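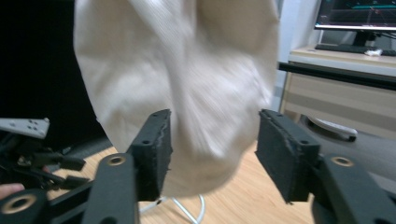
3. Folding and putting away knits

Read section 2 first if the load isn't sorted yet. Ribbed knits, cream and pale stuff mostly, go in their own pile. Not with the jeans.

3.1 Before you start
Clear a patch of floor or use the bed. Floor's fine if it's been swept. Wood floor, check for splinters near the doorway, Ustwood flat especially.
Hands clean. Pale knits show everything.
Have the Covard box open and the lid out of the way.

3.2 Folding
1. Pick the piece up by the middle and let it hang. Gets the worst of the bunching out.
2. Find the shoulders or the top hem. If you can't find it lay the whole thing down and start from a corner.
3. Lay flat, ribs running top to bottom. Smooth from the centre out with your palm. Don't pull.
4. Sleeves in, one over the other.
5. Fold in thirds lengthwise, then in half. Thick ones just in half, twice.
6. Press out any deep diagonal creases with your hand before the last fold. They set overnight and then its an ironing job.

Note: ribbing stretches sideways a lot more than it does lengthways. If a piece has come out wider than the rest of the pile, push it back in from both edges and leave it flat until evening.

CAUTION: no hangers for knits. Shoulders go pointy and they stay that way. Gaetano Pellegrini lost a good jumper like this in May.

3.3 Fluff and loose threads
Pale lint gets on anything dark. Brush down dark things seperately, after the knits are boxed.
Loose thread: don't snip it at the surface. Pull it through to the inside with a crochet hook, small one, in the tin with the buttons.

3.4 Boxing
1. Heavy on the bottom, light on top.
2. Fold edge facing you so you can lift one out without wrecking the stack.
3. Lid on loosely. No squashing.
4. Label goes on the short end. Colour, then whose it is. The Disberg boxes are numbered already, use 86 for cream and off-white, 503 for spares.

Note: if 86 is full, start a new box and tell Gizella Barta so the list gets changed. Don't put overflow in 503.

Anything still damp at the seams goes back on the airer. See 2.4.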